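Home Kitchen Bathroom Laundry Kids' Rooms About Contact

Search this site... Go

How to Sort Out a Drawer Full of Sachets and Little Boxes

By Kristýna Danko

If you've come here from the linen cupboard post, hello again, and if you're new, put the kettle on, because I do tend to go on a bit.

The question I get asked more than any other at the moment is what to do with sachets. Face masks, hair treatments, the single-use moisturisers that come tucked in with an order, the sample that fell out of a magazine, the foot soak your sister-in-law gave you. They're flat and slippery and they slide under everything, and then there are the little boxes as well (eye creams, soaps, a lip balm still in its carton) which take up far more room than they deserve. My own lot lived in the second drawer of the bathroom vanity for years. I'd open it, something would catch on the top of the drawer frame, I'd poke it down with a comb, and I'd shut it again. That was my system!

I finally did it properly last August, on a wet afternoon with the heater on, and I've done it the same way since. It takes me around 20 minutes now, although the first time I'd set aside the whole afternoon and make a bit of an occasion of it.

What you'll need

- A clear table, as big as you've got. The bathroom bench is too small, and the bed is a trap (everything rolls into the dip in the middle).
- Three open containers. They don't have to match, and I like it better if they don't, for reasons I'll get to.
- A marker and some masking tape.
- A rubbish bag.
- A damp cloth and a dry tea towel.

As for the containers, plain plastic ones are best, with no lids. Please don't go out and spend a fortune. I set myself a limit of $20 for the lot and came home with change. The homewares aisle at the discount shop is fine, and so is the back of your own pantry. You want one with sides high enough to prop a packet against, and one low enough that you can read the front of a small box without lifting it out. The third can be whatever is left over.

Step 1. Get everything out, and I do mean everything

Take the drawer right out of the vanity if it comes out and carry it to the table. Then go hunting. Look in your toiletries bag, in the glovebox, in the basket on top of the washing machine, in the coat you wore to the last wedding. I found a hair mask in with the Christmas wrapping. My friend Grethe Toft did hers the same month and when she'd finished collecting she had more than 100 sachets, from a household of two, and she would want me to say that most of them were Vlastimil's.

Tip it all out gently. Some of the older sachets will have gone thin along the crimped edge, and you don't want to find that out with your elbow.

Step 2. Wipe as you go

Anything that has lived in a bathroom has a film on it. Run the damp cloth over each packet, then the dry tea towel. With cardboard boxes just use the dry one, or the print comes away and the corners go soft. If a packet feels sticky, hold it up and press along the seams. If there's any weeping at all it goes into the rubbish bag, and don't let yourself feel bad about it, you were never going to use it.

Step 3. Check the dates before you check your feelings

This is where people come unstuck, me included. You'll want to start sorting by what you like. Do dates first. On sachets the date is usually pressed into the crimp at the top or bottom, and you have to tilt it to the window to catch it. On boxes, try the end flaps. Some things have no date, only the little picture of an open jar with a number of months in it, and that number only starts counting once you've opened the product. For anything unopened with no date at all, I go by how it feels through the packet. If it has separated into water at one end and a lump at the other, off it goes.

Put a bit of masking tape on anything that's due within the next few months and write USE ME on it. Big letters. It's bossy, but it works on me.

Step 4. Line your containers up, touching

Push the containers together side by side on the table so that there are no gaps between them. I used to spread them out and it meant that a third of the sachets ended up in no man's land in between. When they're hard up against each other your eye goes along them like a row of pots on a windowsill, and it's much quicker to see what belongs where.

I promised I'd come back to the colours. If the containers are different colours you can call out to someone in the next room "it's in the yellow one" and they will find it. If they're all white you'll be calling out a good deal more than that. Labels are lovely, and I do use them, but in my house they're read by me and me alone.

Step 5. Stand the sachets up and keep the boxes low

Now for the nice part. Sachets go in the bin with the higher sides, and they go in standing, fronts facing you, leaning on the wall of the bin. Start at the back and in the corners and let the later ones lean on the earlier ones. Laying them flat looks tidier for about a day, and then you go looking for the one at the bottom and it's soup again.

Small boxes go in the low tray. Stand them on their ends if they'll stay up, with the printed side forward, and leave yourself a bit of finger room. Resist the temptation to fill up the tray just because there's space in it. Two or three boxes you can read are worth a dozen you can't.
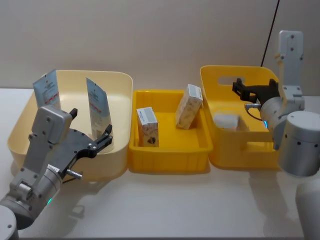 Pale blue sachets standing up in the cream bin, and small boxes in the yellow tray beside it.

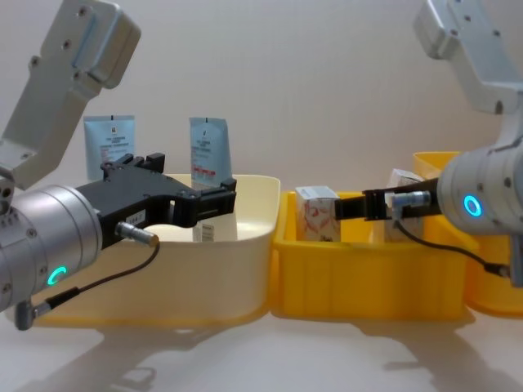
Step 6. Decide what the third container is for

Everyone's is different. Mine is for giving away, and it goes to the front door the same day, or it creeps back in. Viera Mikuš uses hers for travel, so that when she's packing she just tips the lot into her toiletries bag and is done with it, and I must say I was a bit jealous when she told me. If you have teenagers you might give the third one over to them entirely and agree never to look inside.

The only thing I'd steer you away from is "miscellaneous". I've tried it. Within a fortnight it had a phone charger in it.

Step 7. Find them a proper home

Measure before you move anything. Measure the shelf or the drawer, and measure the height of your tallest sachet standing up, which I forgot to do the first time, and I had to rearrange the whole cupboard with a packet of bath salts wedged under my chin. An open shelf at about chest height is ideal. A deep drawer is good too. Under the sink is all right as long as you don't have a drip, so have a feel around the pipes with a dry tissue before you commit.

Keep the containers in the same order on the shelf as they were on the table. Your hands have already learned it.

If the bin slides about when you reach in, a square of that rubbery drawer liner under the base will hold it. If it still has a shop sticker inside, warm the sticker with the hair dryer and it should peel up in one go. Or leave it there, if you're like me and have got fond of it.

Keeping it going

Once a month, or whenever I clean the bathroom mirror, I take out whatever has USE ME on it and leave it beside the basin. Then I have a face mask that night whether I feel like one or not. New things go in at the back and old ones get nudged to the front, same as milk.

When the sachets won't stand up without being squashed, that bin is full, and something has to be used or given away before the next one goes in. I'm fairly strict about it. My husband Juraj is not, and there is a muscle rub in with my hair treatments as I write this.

A few questions from the comments

Can I cut the tops off the boxes to save room? You can, but then you lose the date on the flap. Write it on the side first.

What about glass vials and tiny pots? They're better in an egg carton or an ice cube tray, set down inside the low one with the boxes. They tip over and roll otherwise.

My sachets are all different heights and it looks messy. Tall at the back, short at the front, like a school photo. If it still bothers you, turn the whole bin a quarter turn so you're looking at it from the narrow end.

Is it worth doing for only a handful of things? Oh, I think so. Use soup bowls if you haven't got containers small enough, and see how you like living with it for a week or two before you buy anything.

Let me know how you get on, and do tell me the oldest thing you found. Mine was a sunscreen sample from before we moved house, and we've moved twice.

Related posts

The Linen Cupboard, Shelf by Shelf
What to Do With Half-Used Candles
Packing a Toiletries Bag for a Week Away
How I Fold Fitted Sheets (Badly, But They Fit)
A Tidy Spot for Batteries and Light Globes
Cleaning Plastic Tubs That Have Gone Cloudy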